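In defence of the yellow tray
By Melur Tarigan
Last updated: February
Print | E-mail this | 14 comments

When I moved to Fladbridge I brought one suitcase and a habit from my mother. In her house, everything that came through the door had to stop first in a tray. Keys, receipts, bottles, a bag from the market — all of it waited there until somebody decided where it should live. As a child I found this very boring. Now I am fifty-three and I believe she was right.

My opinion is simple. We spend too much money on clever storage and too little on a plain place where things can wait. A neighbour of mine, Mawar Nair, paid 115 dollars for a set of matching boxes with lids. They are lovely boxes. But a lid is a small door, and a tired person does not open a small door at six in the evening. She puts the thing on top of the lid, and after some weeks the lids have their own pile.

A tray has no lid. It is also shallow, so it cannot keep secrets from you. I prefer yellow plastic, for the colour is cheerful and a spill is wiped off in a moment. A deep basket looks more generous, but I have found in mine one glove, old batteries and a letter I should have answered before winter.

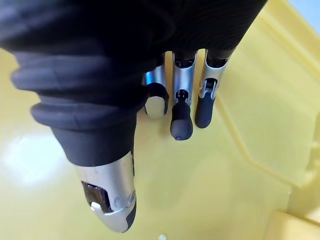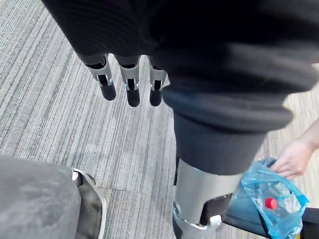
FLADBRIDGE, February — The bag is the harder question. In my building we are used to putting bottles in a thin blue plastic bag, and I admit that I like it. You can see through it, so a bottle with a red cap does not go out by mistake with the wrong rubbish. My friend Sutrisno Ismail says that any bag is a waste and we should carry the bottles loose. I tried. I dropped 2 of them on the stairs, and my neighbours heard me say some words which I did not learn in English class.

So I keep the bag, but I use it many times, and I do not let it sit on the carpet. A bag on the carpet becomes furniture. You walk past it for a week and then you do not see it any more. Somebody must close a hand around the top and take it away, and in most families it is always the same somebody. I think this is unfair, and no tray can repair it. In our house we take turns now, with some arguing.

I do not ask that everybody live like my mother. I ask only that before you buy another set of boxes, you try one tray for 60 days, close to the door, and empty it before bed. My own trial began with a tray borrowed from Syafiqah Sitompul downstairs. She has asked for it back, and I will have to buy one.

Share (60)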